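Support Request: Episodes missing from CPU placement export
Project: Plerkico
Opened by: Flurina Steiner, Data Collection
Assigned to: Witold Szewczyk, Platform Support
Opened: February 2020
Priority: Normal
Status: Resolved, pending confirmation from the training group

Summary of request

The export of demonstration episodes for the desktop assembly task is smaller than the session record indicates. The operator log lists 1,966 completed episodes. The export delivered to the training group contains 1,391. The export finished with no error message, and the summary page showed it as complete. The requester asks that the cause be found and that the missing episodes be restored without repeating the collection.

Steps taken by the requester before opening the ticket

The export was run a second time from the Sun workstation with the same result. The task label, operator names and collection period were checked against the session record and were found to be correct. No episodes were deleted by the collection team.

Entry 1 — Witold Szewczyk

Request received. The raw recordings are present on the Brutitz storage server, and their total matches the operator log. The loss therefore occurs during export. Please attach wrist camera stills from the affected sessions, and state which export profile was selected.

Entry 2 — Flurina Steiner

The profile selected was Skolon Standard, version 2. Stills from the wrist view are attached. The task in these sessions is handling a processor at the open socket of a desktop board.

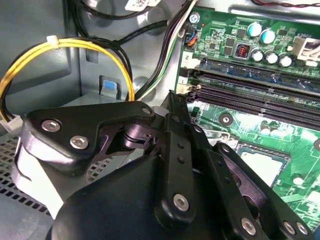
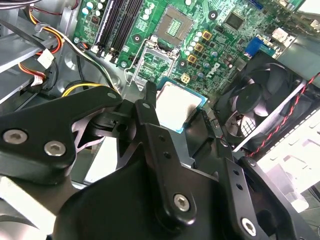

Does an episode have to end in a successful placement to be included in the export?

Any episode with a complete recording and an outcome label is eligible, and failed attempts are exported with the label "unsuccessful" so that the training group may decide how to use them.

Entry 3 — Witold Szewczyk

Thank you. Outcome labels have been reviewed and are present on all recordings, so they do not explain the difference. The export log, read at the detailed level, shows that the missing episodes were set aside at the time alignment step. The profile compares the clock of the wrist camera with the clock of the arm controller and rejects an episode when the two differ by more than a fixed limit. Rejected episodes are written to a separate list, but the summary page does not report that list.

The matter has been passed to Grethe Oddsson for review of the clock settings.

Entry 4 — Grethe Oddsson, Systems

The time service on the camera computer stopped after a scheduled restart and was not started again. From that point the camera clock drifted slowly away from the controller clock. Episodes recorded early in the period fall within the limit. Later episodes do not. The recordings themselves are sound, and the drift is steady enough to be corrected from the controller's own log.

The time service has been started and set to start with the computer. A corrected time table has been placed beside the raw recordings. The original files have not been changed.

Entry 5 — Witold Szewczyk

The corrected table was applied to a trial group of 16 episodes taken from the end of the period. Joint positions, gripper commands and camera frames were compared by hand at the moment the fingers close. All were in agreement. The full export was then repeated with the corrected table and returned 1,966 episodes, matching the operator log.

Entry 6 — Joon-young Myung, Training

The new export has been received. We ask that corrected episodes carry a mark in their record so that they can be held out if a later result is in doubt. We also ask whether the earlier export should be withdrawn — one training run has already been started from it.

Entry 7 — Witold Szewczyk

Corrected episodes now carry the field "clock_corrected" with the value "true." The earlier export contains no faulty data and may remain in use for the run in progress. It should not be combined with the new export, as the same episodes would appear twice.

Resolution

Cause: time service stopped on the camera computer, followed by rejection of episodes at the alignment step.
Correction: time service restored; corrected time table applied; export repeated.
Data lost: none.

Follow-up actions

Lionel Penrose will add the number of rejected episodes to the export summary page.
Grethe Oddsson will add a clock comparison to the checks made at the start of each collection session. A session will not open until the comparison passes.
Flurina Steiner will compare the operator log with the export total before each delivery and record both figures in the delivery note.

This ticket will close when the training group confirms that the new export loads correctly. Further questions on the alignment limit should be entered as a separate request under the Skolon category.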